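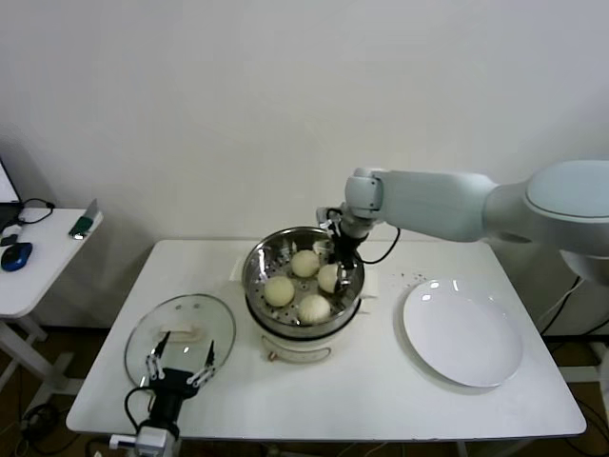 Pascal Tanguy wants to know why we still teleoperate the bun task when kinesthetic teaching would give cleaner joint data on a job this short.

Fair question. We tried hand guiding in June. With a person holding the arm, the person ends up in the camera view, and the policy learns to expect a forearm that won't be there at run time. Joint data was fine. Images were useless.

Second problem with hand guiding: two arms, one operator. The task has a lid and a set of buns. Moving one arm by hand while parking the other means you never record the two together.

So it's remote control for everything in the Kandora set. 465 episodes kept so far, 67 thrown out. Most of the rejects are pauses. The operator stops to think, the arm hovers, and the model later copies the hover.

Rule we use now: if both arms are still for more than 5 seconds, delete the episode and go again. No trimming. Trimmed episodes have a jump in them and it shows up in playback.
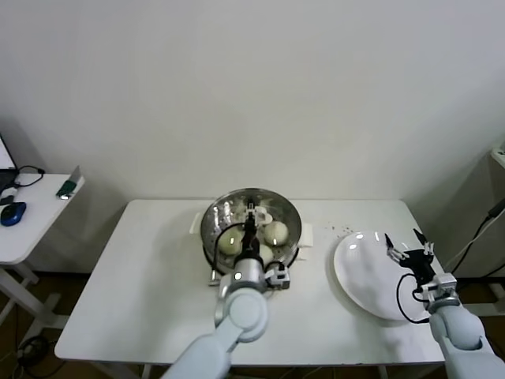

Someone asked whether the operator feels anything when the fingers close, or whether it's all done by eye.

By eye. No force feedback on this rig. Grip width is capped in software and the operator learns the rest. A new operator needs nearly 20 tries before the grasps look the same from one to the next.

A bun is a decent test object for that reason. It's soft, it's round, and a bad squeeze leaves a mark you can check later in the wrist video.

Approach angle matters more than speed. Come straight down, open wide, close late. Operators who come in at a slant catch the rim of the pot, and the policy picks that up faster than it picks up anything good.
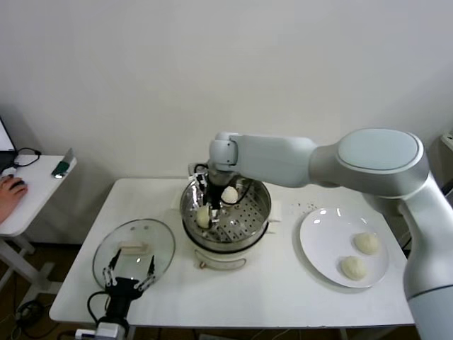

Steamer to plate, two on the plate and two in the basket.

We also vary the pick order on purpose. If every demo starts with the same bun, the policy goes to that spot whether or not a bun is in it. Found that out on the Brestov set and had to record half of it again.

Next batch changes the plate position between episodes. Same pot, same lid. Will post the replay error per joint once I have it for both arms.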